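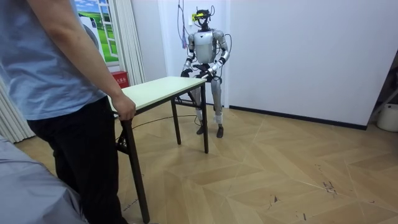

**Figure 6.1** A person and a humanoid robot hold opposite ends of a folding table.

# Chapter 6: Sharing a Load

Try moving a table with a friend and keep quiet while you do it. You will probably manage perfectly well! Your friend leans a little to the left, you feel it in your fingers, and your feet have begun to answer before you've had time to think. All the talking goes through the table.

This chapter is about writing software that can join in that conversation. In Chapter 4 our controller had the object to itself: it planned a path for the hands, followed the path and corrected any error it found. Put a person at the other end and that tidy arrangement falls apart. The hands can no longer insist on being in a particular place, since the person has ideas of their own, and a stiff position controller will simply fight them. What we want is a controller that gives a little — one that treats a push as news.

We begin with admittance control, which takes a measured force and turns it into a motion. The basic law fits on one line:

`M·a + D·v = F`

Here *F* is the force felt at the hands, *v* and *a* are the velocity and acceleration we ask for, and *M* and *D* are a pretend mass and a pretend damping that we are free to choose. Choosing them well is great fun, and you will spend most of Section 6.2 doing it.

Next comes the harder question of intent. A sideways force on a table edge might mean "let's step across" or "let's turn", and the hands alone can't always tell which. Section 6.3 builds a small estimator to weigh the two, and Section 6.4 passes its answer to the footstep planner, so that the legs and the arms agree about where everyone is going.

The exercises use the Drorkell simulator, set up as in Chapter 2. Force readings arrive there as whole numbers from 0 to 255, so have your scaling function from that chapter ready — you will need it in the very first exercise.

## 6.1 Feeling a push

Suppose the robot is standing still and the force reading starts to climb. Before it takes a step, the software has to decide whether this is a pull from the partner or just the weight of the table settling into the hands.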